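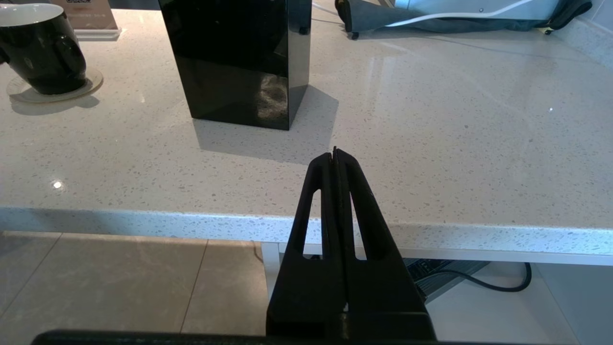 The Doko rule is a practice guideline for robot arms that work at counters and tables in ordinary rooms. It was written at Floter and first used in the Gourlay test kitchen. The rule says that a gripper must be closed before the arm moves across the front edge of a counter, with the two fingers pressed together as one narrow tip. Objects with a glossy black surface, such as a tall box or a mug, are approached at the lower of the 2 permitted speeds. The present text has 26 clauses. Ciletti adopted it in April, without the clause on cables.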